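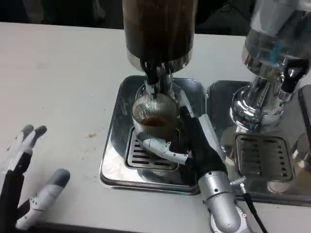
Right hand on the glass, left hand waiting. Our coffee corner in October.

I promised some of you that I would write about the student project, and I have been slow. My evenings go to the project itself, and when I come home I don't want to look at a screen any more. But this week the lab is closed for cleaning from six o'clock, so I have time.

For those who are new on this blog: I am in the second year of my master, and our project course lasts the whole autumn. Each group chooses one task from daily life and teaches it to the robot. The other group took folding of towels. We took coffee, mostly because Arlindo Andrade worked in a café for three summers and he has strong opinions about it. Our group is called Halim. The robot was already named Isia when we came, and we kept it.

In our group there are four of us. Arlindo decides how the coffee should be made. Ylva Strömberg writes the code for the hands. Melur Tjoa takes care of the recordings and the training, and I do the testing and the notebook. Our supervisor is Wondimu Gebreyes, who comes in the afternoon, looks for a long time and asks one question. Usually it is a question that costs us two days.

The task has a short description: take the glass, hold it under the spout of the grinder, let the coffee fall into it, and bring it to the machine on the right. When I first read it I thought we would be finished in three weeks. I can laugh at this now.

The most difficult part was the glass. It is clear and it has ribs, and in the beginning we had a white paper cup, which was much easier for the cameras. Wondimu asked, "Do you drink from paper at home?" So we changed to glass, and nearly everything we had recorded before became useless. Melur was not happy. We had 400 recordings with the paper cup. With the glass we started again from zero, and today we have 959, of which I have watched every one, some of them twice.

The thumb was another problem. It must go round the front of the cup, and if it comes too low it touches the drip grate and the whole cup turns. Ylva solved it by making the hand come from the right side and a little higher than seems natural to a person. I tried to do the same movement with my own hand and it is quite uncomfortable. For Isia it is fine.

We also discussed a lot what the left hand should do. Arlindo wanted it to hold the grinder, as he does himself. Melur wanted to switch it off completely. For the moment it stays open over the counter and waits, and I think that was a good decision, even if it looks as if Isia wants to say something.

I must also write about the mess. Ground coffee goes everywhere. There are small specks on the white countertop even after I have wiped it, and every evening I find some in my sleeves. The drip trays are polished steel and they reflect the lamps, so I move the lamps a bit and write their position in the notebook. Mirela Quintana from the towel group passes by and says that towels don't make stains. She is right, but her group gets no coffee.

Our numbers are not wonderful yet. In the last test round we made 60 attempts and I counted as good only those where the cup came under the spout without touching anything on the way. I will not write the result here before Wondimu has seen it, it would not be polite.

Next we want to work on the way from the grinder to the machine. It is a short distance, but the wrist has to turn and the cable runs along the forearm, so we must be careful that it does not pull. Ylva has an idea with a softer turn and I will test it when the lab is open again.

If somebody has experience with glass cups and cameras, please write to me in the comments. I answer slowly but I answer.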